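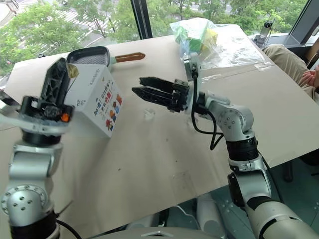

Main table, with the box, the little frying pan and the bag of blocks.

Room 214 walk-round – tables, small items, seating
Checked by: Wenche Isaksson
Second reader: Yabsira Negussie

I did this one before lunch with a flashlight and my own pen, so please forgive the handwriting on the paper copy (Yabsira, I know, I know). Same form as last time, but I've put my comments under each line instead of saving them all up for the back page.

1. Table covering sound, no holes or lifted corners
OK / WATCH
It's a bit scuffed and there are a few shallow creases, plus small dark specks here and there. Nothing I'd replace it for yet. Give it a wipe and then look at the specks again – if they stay put they're marks, and I'll stop fussing.

2. Boxes flat and stable
FIX
The white carton with the cartoon pictures and the red Chinese lettering was sitting at a tilt. Lay it down flat, please! I like the artwork too, but a box on its edge is a box that ends up on my foot.

3. Pans and kitchen pieces
WATCH
Small black pan with the white rim: turn the handle so it doesn't reach over the edge when somebody moves things up. Check that the handle is tight. I'd also like the pan to have a regular home on the Sellska shelf.

4. Small or see-through items
FIX
There's a little clear plastic thing out in the middle that you could easily miss against the beige. Into a tray with it. Dark tray, please, not the clear ones from Pakeck, or we're right back where we started.

5. Toy blocks and bags
WATCH
The blocks are in a crumpled clear bag. Fine for one session, but I want them in the lidded tub when we pack up. Bags go in the bin by the door, never on the floor (I've skidded on one before and it was very undignified).

6. Seating and loose wires
WATCH

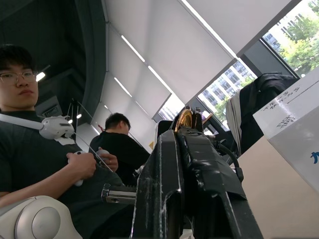
Seating side. One shoulder unit with its wire, one controller in each hand.

Look at where that thin wire runs before you get up. Same goes for anyone squeezing past behind the chairs. Leave a clear way through on both sides, and tuck bags right under.

7. Handhelds and straps
TO DO
Wipe the white controllers at the end of the day and check the chest strap for fraying. I didn't get to the strap, so that line stays open on the form.

8. Tape and worn parts
WATCH
There's black tape on the right side of the black gripper. Press down any loose ends and write it in the Brannigan book if it needs redoing.

Open items go to Yabsira. I'll be back in June with the same form and a better pen.

Search this site
Enter keywords
Go

Related checklists
Kaltisden storeroom, shelves and steps
Sellska shelf labels, updated list
Room 183 walk-round
Extension cords and floor covers

Contact: Wenche Isaksson, Room 183 | Copyright Kaltisden | Back to top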